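Strawberry sheet set, queen, from Donudard

I held off writing this until the set had been through a few months of real use, which in our place means kids, toast, laundry sorting and one very long head cold. So, the verdict on the Donudard strawberry sheets: I love them, with a couple of grumbles.

The print first, because that's why anyone buys these. White background, big red strawberries with green leaves, flowers about the same red, and little yellow stars scattered through. On the website it looked a bit nursery, and I nearly went for the plain grey from Hosent instead. On the bed it's much more cheerful than babyish, and even with half the cutlery drawer spread out on it you still get plenty of strawberry. 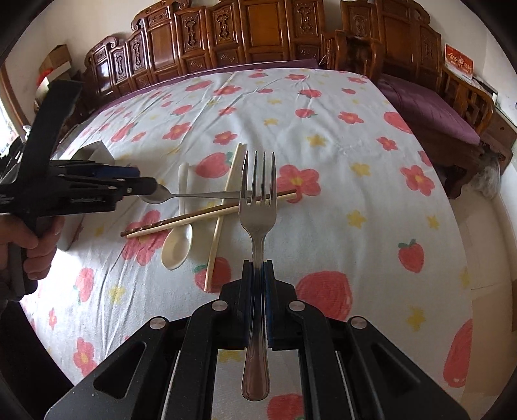
Mine pilled after the second month, right where my feet go, and I wash on cold every time. Lovely colours though, I'll give them that, and the pillowcases are still perfect.

Fair enough, and thanks for leaving that comment on my first post! I went and checked the foot end of ours with my glasses on. There's a tiny bit of fuzz starting on one side, nothing I'd notice in the dark. I do skip the dryer and hang them on the line, so maybe that helps, maybe it's luck.

The set is sold as a 300 thread count cotton. I've slept on the 1,000 ones at my sister's and found them heavy and sort of slippery, so this suits me better. They're crisp for the first night or two after a wash, then they soften up. In July I had them under a wool blanket and never got that cold shock climbing in. 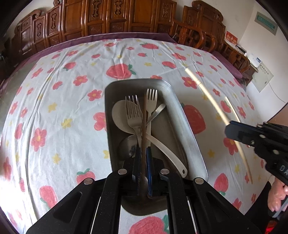 Now the grumbles. The fitted sheet is a touch shallow. Our mattress is a Grimshaw with a thick topper and I have to really haul on the last corner (it pops off if somebody flops down hard on that side). There's also no tag to tell you which way round it goes, so Saturday sheet changing involves a fair bit of muttering. And the white does show everything. Tea came out with a soak, tomato sauce took two goes.

Delivery to Drutville was quick and it came in a cotton bag made of the same print, which I've kept for pegs.

Would I buy it again? Yep, but I'd order the deep fitted sheet separately and I'd get a spare pair of pillowcases while the pattern's still going. If they ever do it in lemons I'm in trouble.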